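Whistles That Carry Words

Did you know that some people can whistle a whole sentence? Not a tune, a real sentence, like "Bring the goats home before supper!" Languages like this are called whistled languages, and they are amazing!

Most whistled languages come from places with steep hills or thick forest. A shout gets mushy after a short distance, but a sharp whistle keeps going, right across a valley.

So how does it work? A whistled language is a spoken language in a different outfit. The whistler takes the ups and downs of ordinary talking and turns them into high and low notes. If you don't know the spoken language, you won't understand the whistles either.

Our reader Oranuch Panyasiri tried it with her class in Vadevville one Tuesday. They made up 27 whistled messages and sent them across a soccer field. (Her favorite was "Your shoelace is undone!")

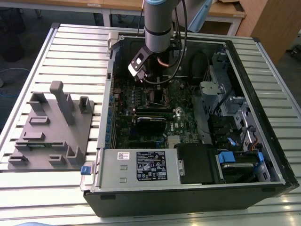
Whistlers squeeze a lot into one thin sound, and listeners have to unpack it again in their heads. They get help from what they already know. Say your friend had the side off a computer, with the green motherboard showing, and whistled a short word to you. You'd guess "screw" long before you guessed "banana"! Whistlers in the hills do the same with goats, weather and dinner.

Try it yourself! Pick three short sentences, hum them first, then whistle them to a friend on the other side of the yard.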